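Brutcombe, the long way round
25 Jun 2020

Kettle on, back door open, two chairs six feet apart on the patio. She's run the prescription round in Brutcombe since the end of May and wants it known she isn't a nurse. "I get called nurse twice a day. I drive a Flastance van. I used to deliver carpets."

So how did it start? Short version, the surgery at Hollis stopped letting people queue inside and half the village has no car. Someone had to fetch. She put her name down thinking it would be two or three bags. First morning, 31.

"I'd no idea. I had them in a carrier on the front seat, all sliding about. Got to the bottom of the hill and had to sort the lot on the bonnet."

She sorts by lane now. Starts at the top farms, works down, finishes by the ford. 48 houses on the full list, never all on one day. The van has done 2789 miles, mostly in second gear.

The worst bit? Gates, she says. And people wanting to know what the tablets are for. She won't answer. "I give them the surgery's number. I'm not guessing at somebody's heart pills on a doorstep, am I."

Small print is the other grumble. She gets it from nearly everyone over seventy, they can't read the box, can't read the leaflet, and the magnifying glass is allways upstairs. She'd like the pharmacy to print a big plain label with the dose and the time of day. She's asked. Still waiting.
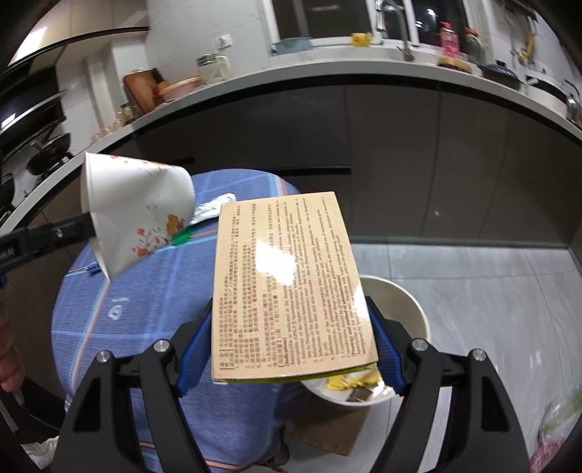

One reader in Niritville wrote in after our last piece to say that their pharmacy does large labels if you ask at the counter, but you have to ask every single month or it goes back to the small ones. She pulls a face at that. "Every month? Put it on the computer and leave it there."

Will she carry on once the surgery opens up properly? Long think. Tea's gone cold by now. She likes the farms, likes the dogs less. The carpet work might come back, might not.

"I've said 6 more weeks. Then ask me agian."

Round starts at nine, bags by the porch, please leave the gate open.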